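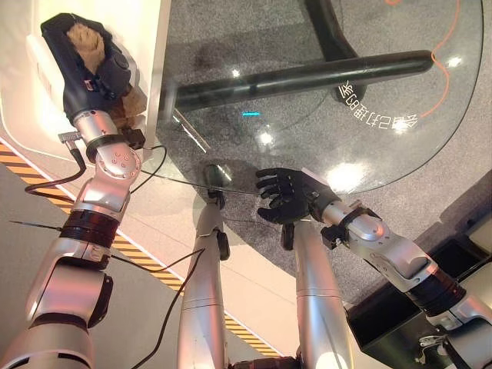
通过人工示教向人形机器人传授家务整理动作，是本人近两年工作的主要内容。所谓示教，在本项目中指操作员佩戴遥控装置，以自身的手臂与手指带动机器人的双臂与双手，由系统同步记录关节角度、手指开合量及头部画面。Prarkden 项目现阶段以客厅茶几的整理为主要任务，涉及的物品多为软质或易变形之物。纸袋即属典型：左手五指收拢后，揉皱的棕色纸袋在指间上下鼓出褶皱，其外形与抓取之前的模型已无对应关系，操作员只能依据画面判断握持是否可靠。此时右手张开悬于玻璃桌面之上，五指分开。本项目要求操作员对空闲一侧的手同样予以控制，不得任其随意摆动，否则该侧数据将混入大量无意义的动作，影响后续训练。

截至本文更新时，项目共录得示教 3,079 条，经复核后可用者为 3,000 条。剔除的主要原因有二，其一为操作员中途停顿过久，其二为手部遮挡目标物。后者在头部视角下尤为常见，前臂一旦横越桌面，目标物往往只余一角可见。为此，Studlow 操作规程自第 11 版起增加一条：接近目标物时，前臂应尽量自桌沿一侧进入，避免从物品正上方越过。

规程修订之初，部分操作员认为此举降低了效率。本人亲自按新旧两种方式各操作一日，单条用时确有增加，但返工明显减少，故仍主张予以保留。
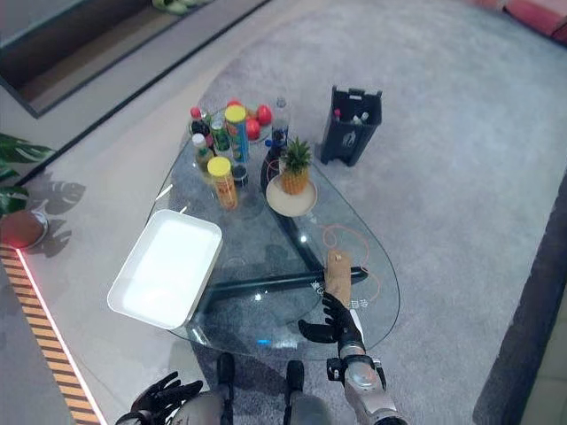 桌面布置的疏密程度，对示教质量的影响大于本人最初的估计。早期录制采用近乎空置的桌面，操作员动作流畅，数据整齐，然而据此训练所得的策略在物品增多后表现不佳。现行做法是保留生活化的拥挤状态。饮料瓶、罐装零食与盛放红色果实的透明浅盘集中于桌面后部，小菠萝置于白色圆盘之上，右手则在靠近操作员视角的一侧夹持棕色纸板或牛皮纸，使其竖立于玻璃上方。扁平物的夹持要求拇指与其余手指相对施力，力度过小则易滑脱，过大则易弯折。遥控装置不提供触觉反馈，操作员须经相当时间的练习，方能凭视觉掌握分寸。

透明桌面另有一层困难。玻璃之下的黑色支架清晰可见，深度估计时有偏差，操作员下手过低的情形屡有发生。Alemayehu 标定流程要求每次录制之前，先令双手在桌沿上方悬停片刻，以核对高度。此步骤看似琐碎，本人仍建议各组严格执行。

毛绒织物类物品则单独编组。此类物品表面蓬松，边界模糊，头部视角难以分辨手指是否已经压实，须以腕部近景作为补充。复核人员在判定抓取是否成立时，以腕部画面为准，头部画面仅供参考；两者时间戳不一致的，整条作废。
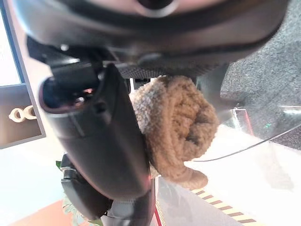

关于操作员培训的几点意见

第一，新任操作员应先行观看既有录像，再行上机。观看时宜留意手指闭合之前的短暂调整，熟练者与初学者的差别多集中于此。

第二，连续操作不宜过久。疲劳之后，手腕角度趋于固定，所得数据缺乏变化，而操作员本人往往并无察觉。

第三，失败的示教不应一概删除。抓取滑脱后重新接近并完成任务的记录，对策略学习恢复动作有其价值，应另行标注，归入 Prarano 子集。该子集目前规模尚小，标注口径亦未统一，例如物品滑落后仍停留于掌中者，应计为失败抑或调整，各组意见不一。

上述意见仅代表本人在项目中的个人观察，不构成正式规范。子集的标注细则拟于十月另文说明。

最后更新：2023年7月14日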